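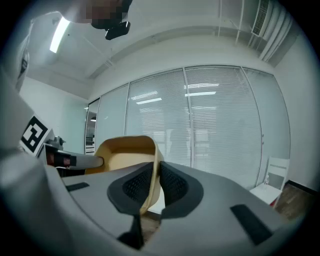 Office Care 1 – Session 6 notes
Small rooms: loose items, tables, chairs
Tolera Feyisa, Nov 7, 2020

Read before the practical. Bring the Grolaslow checklist, the short one.

Recap from last time. Big rooms get cleaned by zone. Small rooms get cleaned by surface – you can't zone a room you cross in four steps. Loose items first, then table, then seats, floor last. Most of you did the floor first in the Wannasri exercise and had to do it again.

1. Loose items

Anything not furniture and not fixed. Paper bowls, cups, bottles, phones, cables, pens. Sort by who decides:
- trash, you decide (used paper bowl, empty cup)
- drink containers, check before you tip or toss
- personal, leave it or hand it over. Phones always count as personal

Paper bowls: pick up by the wall near the rim, one hand, don't squeeze. A soft one folds and whatever is in it goes on the carpet. Stack only if empty. Unused bowls go back in the sleeve, rim down. If you can't tell whether its been used, treat it as used.

Bottles: cap check first, then stand upright. A bottle on its side on a seat is the classic one. Looks fine, gets sat on or rolls off. Standing bottles go to the back of the table or out of the room, never on a chair. 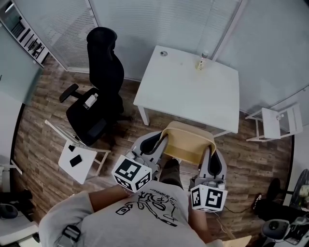 2. Chairs as shelves

In a small room people run out of table, or think they have, and start using seats. Phone on one, bottle on the next. Then someone new walks in and there's nowhere to sit. Count seats you can use, not seats in the room. Write both numbers on the sheet.

Office chair with arms: clear the seat, then wipe armrests, back, seat in that order. Slatted back: cloth folded thin, between the slats, top to bottom. Light wood: damp cloth only, dry straight after. White seats and legs show every scuff so do the legs too, people forget teh legs.

3. Table

Clear all of it, even one small bottle. Wiping round things leaves rings. If there's a cable hole run a dry corner of cloth inside the edge, crumbs collect there. Legs last.

4. Blinds and glass

Not today. Close the slats, dust one side, flip, dust the other. We do this properly in session 7 with the Kornano dusters.

For next time
- pick one small room you use, list every loose item, mark trash / check / personal
- half a page on chairs, max 400 words
- sheet goes in the Clarnard folder, not by email please

Related handouts
Session 5: Zoning a large room
Session 7: Blinds, glass and vents
Shared kitchens – who washes what
Lost property form (updated June)
Cloths and when to change them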